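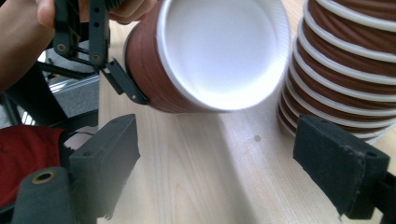
**Castdale 국제 입주민 모임 5월 정기 회의록**

- 장소: Castdale 공동주택 1층 모임방
- 시간: 오후 7시 시작, 오후 8시 40분 끝
- 참석: 입주민 21명
- 기록: 서기 (한국어가 모국어가 아니므로 틀린 표현이 있으면 알려 주시기 바랍니다.)

## 1. 지난 회의록 확인

지난 회의록을 읽고 확인하였습니다. 고칠 내용은 한 가지 있었습니다. 자전거 보관소의 문을 잠그는 시간이 밤 10시로 적혀 있었는데, 맞는 시간은 밤 11시입니다. 이것을 고친 다음에 승인하였습니다.

## 2. 건조실의 습기 문제

지하 건조실의 벽에 물방울이 생긴다는 의견이 다시 나왔습니다. 특히 안쪽 벽의 아래 부분이 심하고, 페인트가 조금 떨어졌습니다. 관리사무소의 답변은 창문을 자주 열어 달라는 것이었습니다. 그러나 창문은 두 개뿐이고, 하나는 고장이 나서 끝까지 열리지 않습니다.

설비 회사 Varnent에서 견적서를 보내 주었습니다. 견적서에는 두 가지 방법이 있습니다. 첫째 방법은 창문을 수리하고 환풍기 한 대를 새로 다는 것입니다. 둘째 방법은 건조기마다 배기 호스를 연결하여 공기를 밖으로 보내는 것입니다. 둘째 방법이 더 비싸지만, 겨울에 창문을 닫아도 사용할 수 있습니다.
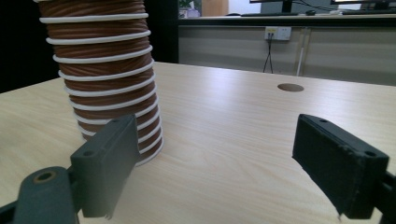
*배기 호스의 종류: 겉에 흰 나선이 감긴 구리 갈색 주름 호스*

한 입주민은 호스 안에 먼지가 쌓이는 것을 걱정하였습니다. 청소를 누가 하는지 견적서에 쓰여 있지 않습니다. 다른 입주민은 전에 살던 Dirudholm의 아파트에서는 청소가 계약에 포함되어 있었다고 말하였습니다.

**결정:** 둘째 방법으로 진행하되, 청소 비용을 넣은 견적서를 다시 요청합니다. 찬성 11명, 반대 8명, 기권 2명입니다. 고장이 난 창문의 수리는 이 결정과 관계없이 관리사무소에 바로 신청합니다.

## 3. 세탁 시간표

주말 오전에 사람이 많이 몰려서 기다리는 시간이 깁니다. 종이 시간표를 문에 붙이는 방법과 휴대전화로 예약하는 방법을 비교하였습니다. 휴대전화 예약이 편리하다는 의견이 많았지만, 휴대전화를 잘 쓰지 않는 이웃도 계십니다.

**결정:** 먼저 종이 시간표를 한 달 동안 사용합니다. 한 집은 한 주에 3번까지 이름을 쓸 수 있습니다. 시작 시간에서 15분이 지나도 오지 않으면 다음 분이 사용해도 됩니다. 시간표는 한국어, 영어, 튀르키예어로 만듭니다.

## 4. 여름 저녁 식사 모임

올해도 안마당에서 저녁 식사 모임을 하기로 하였습니다. 음식은 각 집에서 한 가지씩 가져오고, 빵과 수프는 길 건너편의 식당 Kırmızıgül에 주문합니다. 식당에서는 일주일 전까지 수프의 양을 알려 달라고 부탁하였습니다. 고기를 드시지 않는 분이 계시므로 렌즈콩 수프를 주문합니다.

음악은 저녁 9시까지만 틀기로 하였습니다. 작년에 1층의 이웃께서 소리가 크다고 말씀하신 적이 있어서, 스피커는 창고 쪽의 벽 앞에 놓습니다.

그릇에 대하여 이야기가 길었습니다. 일회용품을 전혀 쓰지 말자는 의견이 있었고, 설거지할 사람이 부족하다는 의견도 있었습니다. 접시와 숟가락은 집에서 가져오고, 음료를 마시는 컵만 종이컵으로 준비하는 것으로 정리되었습니다. 컵에 이름을 써서 저녁 내내 같은 컵을 사용하여 주십시오.

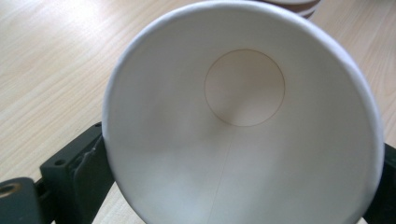 *흰 종이컵*

**결정:** 모임은 예산 안에서 준비하고, 영수증은 모임방의 파란 상자에 넣습니다. 비가 오면 모임방에서 합니다.

## 5. 기타

- 우편함 옆의 게시판에 오래된 광고가 많습니다. 한 달이 지난 종이는 떼어도 됩니다.
- 한국어 대화반은 6월에도 계속합니다. 시간은 전과 같이 오후 6시입니다. 읽을 글은 미리 게시판에 붙이겠습니다.
- 3층 복도의 전등이 깜박입니다. 관리사무소에 신고하였고, 아직 답변을 받지 못하였습니다.
- 안마당의 수도를 사용한 후에는 꼭 끝까지 잠가 주시기 바랍니다.

## 6. 다음 회의까지 할 일

| 할 일 | 맡은 곳 | 기한 |
|---|---|---|
| Varnent에 새 견적서 요청 | 시설 담당 | 5월 말 |
| 건조실 창문 수리 신청 | 시설 담당 | 이번 주 |
| 세탁 시간표 만들기와 번역 | 서기 | 5월 말 |
| Kırmızıgül에 수프 주문 | 행사 담당 | 모임 일주일 전 |

다음 회의는 6월 오후 7시에 같은 장소에서 합니다. 날짜는 게시판에 알리겠습니다. 이 회의록에 고칠 내용이 있으면 다음 회의 전까지 서기에게 말씀하여 주십시오.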